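**Progress report: Wadinero tabletop sorting project, Dindton site**

Friday, September 8, 2023
Prepared by: Njoroge Temba
Status: behind plan; right gripper returned to limited service

## Summary

The period was taken up by a fault on the right gripper of the first station. Sorting trials were stopped while the cause was found, and they have since resumed at reduced force. There were no injuries. The budget line for spares is overspent and a request is made at the end of this report.

## The fault

During a tidying trial the right gripper was told to open above the bin and did not. The controller reported the fingers as open. They remained closed on a roll of tape, and the arm began its return move with the roll still held. The roll struck the rim of the bin and the arm went on pushing until the operator pressed the stop button.

The arm's own collision check should have halted the move before that point. It was set to 80 newtons, a value carried over from the Kinyua work, where the loads were heavier. For small plastic parts and tape this is far too high.

The same false "open" report was then found in the logs of two earlier trials. In both, the fingers had let go late and the item was recorded as placed. Those trials have been withdrawn from the results.

## Cause

The finger position is worked out from the motor and is not measured at the finger. A grub screw on the drive coupling had worked loose, so the motor could turn a short way without moving the fingers. The slip was small at first and grew with use. The gripper had completed 655 cycles since its last service when it failed outright. The service interval in our plan had been set by calendar date, with no limit on cycles.

The left gripper was opened and checked. Its coupling was sound, but the screw had been fitted without thread lock and has been refitted.

## Work done

- Coupling replaced on the right gripper, with thread lock applied and the screw marked with paint.
- Collision limit lowered to 25 newtons for all tabletop work.
- The wrist camera picture is now compared with the reported finger position after each open command. If the two disagree, the arm holds still and asks for the operator.
- Cycle counter added to the daily log sheet.
- Stop button moved to the operator's side of the table. It had been within reach, but only by leaning across the arm's path.

The camera check adds about 3 seconds to each placement. We consider this acceptable for the present trials – it would not be acceptable for the Dronum demonstration, and a faster version is being written.

## Open points

The lower collision limit causes false stops when the fingers touch the table at an angle. Most occur when picking flat items, the tape rolls in particular. A slower final approach helps and is being tuned. Until this is settled, the arm is not run without an operator at the table.

The camera check has only been tested in daylight. It has to be repeated after dark with the room lights on, as the black fingers may be harder to separate from a dark background.

We have not yet proved that the new coupling will hold. The supplier advises a longer clamp-type part, which needs a modified housing. One set is on order for the right gripper.

## Effect on the plan

The mixed-item trials move to November. The single-item trials continue on the present table with clips, tape rolls, the bin and the tray. The comparison between the two stations is unchanged in scope but will start late.

## Request

We ask for approval to move funds from travel to spares, to cover clamp couplings and modified housings for the remaining grippers. No increase in the total grant is sought. A decision before the mixed-item trials would allow all grippers to be rebuilt to the same standard – otherwise the stations will differ and their results will need to be reported separately.

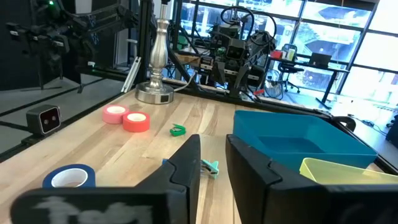
Service records and the withdrawn trial logs are held at Dindton and can be sent on request. The next report will give the cycle count on the replacement coupling and the outcome of the evening camera test.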